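## Does background television affect recall in a reading task?

I'm writing up a small media study for a second-year unit and need help with the analysis. Participants read a passage either in silence or with a talk program playing behind them, then answered recall items. I have 387 completed sheets, of which 187 are from the television group. The means differ by 2 items. My supervisor, Archie Laing, says the difference can't be attributed to the program itself. Why not?

### Answer 1 (accepted)

Your design has two conditions, so any difference could come from speech, from music and effects, or from sound in general. The irrelevant speech effect is well established for serial recall and weaker for prose comprehension. You would need a third group hearing steady noise at the same level.

Check these as well:

- Whether participants were allocated at random or by class group. If by class, the individual sheet is the wrong unit of analysis.
- Whether the screen was visible. Sound and picture are separate sources of distraction.

Report the standard deviation and a confidence interval with the means. A gap of 2 items can't be interpreted without the spread.
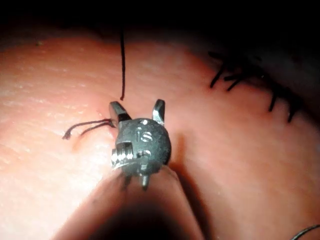

### Answer 2

Agree with the above. Also ask people how often they study with the TV on at home. In the Prandley replication we left that out and had to drop a whole section in February. Habitual users may show a smaller effect, but you can't test it afterwards.

Donnie Farquharson

### Answer 3

just run a t test, it'll be significant with that many people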